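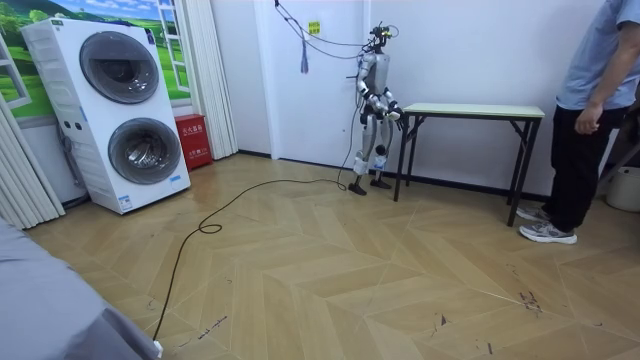

Humanoid Cell Upkeep Meeting: Minutes

Site: Hirnosthorpe apartment room
Period covered: January
Present: cell operator, maintenance lead, controls, safety, stores
Apologies: purchasing

1. Minutes of the last meeting

Accepted with one correction. Under item 4, "gripper pads" should read "gripper cables."

2. Cable routing

Maintenance reported on the head cable bundle. The cables run up from the head mount and off toward the ceiling and wall. The present slack is enough for standing work at the folding table. It has not been checked for a full turn of the body. Agreed to check that before any change to the run.

The floor cable was discussed at length. It lies loose across the boards and anyone working at the table has to step over it. Safety asked for a flat cover strip. Controls would prefer to bring the cable in along the wall and shorten the open stretch. Maintenance will price both. Until then the cable is to be laid clear of the robot's feet at the start of each session, and the person at the table checks it again after the robot has been moved.

Action: maintenance, both prices for the next meeting.

3. Joint service

The Pudico service sheet calls for a joint check every 60 operating hours and a grease change at 1000. The log stands at 502. The last check found play in the left elbow, inside the limit. The right elbow was fine. Both to be measured again at the next check and the readings written in the log, including when there is no change.

Action: operator.

4. Table handling

The routine with a person on one side of the folding table and the robot on the other was reviewed. Start position is the robot standing, both feet flat, both hands on the far edge of the top. The person keeps a hand on the near edge until the operator calls release.
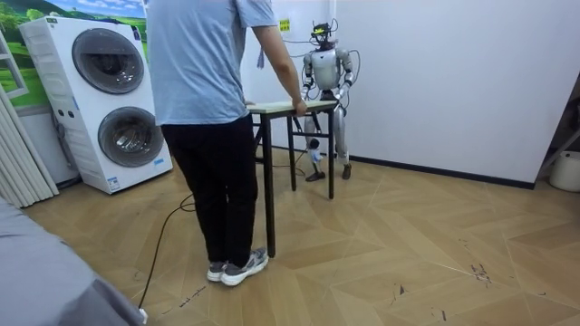 Item 4: table handling, person and robot on opposite sides.

Controls asked that grip force be left at setting 9 for the time being. Stores pointed out that the table legs fold and asked who checks the locks. The operator does, before power-up. This will be added to the start card.

Action: operator to amend start card.

5. Floor

There are scuffs on the boards, the worst of them at the right side of the room. Safety wants a floor mat tried. Controls objected that a mat edge could upset the foot placement settings. Left open.

6. Spares

Kaewkla has confirmed the replacement wrist cable. Vondico has not answered on the foot pads. Stores will write again and copy in purchasing.

7. Any other business

The paper log is to stay in the room. It was missing twice in January.

Next meeting at 10:30 a.m., same room, date to be sent by the operator.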